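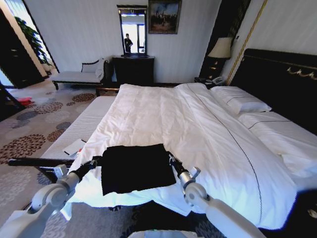

Journal > Clendance > Week three

July, a bit after 9 p.m. Posted from Room 222

I folded on a proper hotel bed today and I am ridiculously pleased about it! After two weeks of practising on the trestle in the Estach linen store (which comes up to my ribs, and does nothing good for the shoulders) a big bed feels like luxury. So much room. You can lay a thing right out, both corners pinched, get it square, and then bring one side over without it sliding off onto the floor and collecting fluff.

Dark cloths are my new favourite. I was dreading them, as every speck shows, but on white bedding you can see all the edges at once, and if a corner has crept in by a finger's width it shouts at you. White on white I was folding half by feel. I'm going to pinch that trick for home and do all the black tea towels on the doona from now on.

I do love these rooms. Striped wallpaper, a cream lampshade, a dark headboard with a gold curly bit on it – my nan would have called it flash. A telephone by the bed, too! I can't remember when I last picked up a hotel phone. The white bedding has a thin dark line of piping, and I've decided piping is the best thing ever invented for anyone who makes beds, as you can run your eye down it and know straight away whether the whole lot has gone crooked. Mine had, the first go. Second go was better. Third go I'd have happily shown to anyone.

Notes to self before I forget:

Corners first, then smooth from the middle out. Don't tug.
Fold in half, stop, look, then fold again. I rush the second fold every single time.
Lift, never drag, or the doona rucks up underneath and you're back to the start.
Pillows go on last. I keep doing them early as they're the fun part.

The linen count came in at 1,326 pieces for our floor, with 250 of those being small cloths like today's, so there's no shortage of practice coming my way. The Rutherford wing has 3,587 and I'm trying not to think about it.
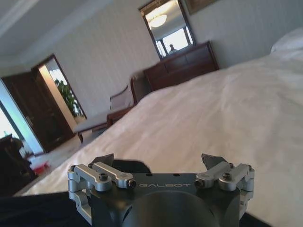

Rutherford reckons we're all too fussy about creases, and told me over tea that a bed somebody is going to sleep in can have a few soft folds in the cover and be none the worse. I half agree. A bed pulled drum-tight looks a bit mean to me. But I do like that moment when you flick the cover up, it fills with air and comes down nearly flat, and you only have to fuss at the sides. I did it four times this arvo, and only one of those was strictly needed.

Astulex is the pillowcase lot, tomorrow from 8 a.m. They're the envelope kind with the flap inside, and I've only done them badly so far. Hands smell of laundry powder. Must buy hand cream, and ring home before it gets any later.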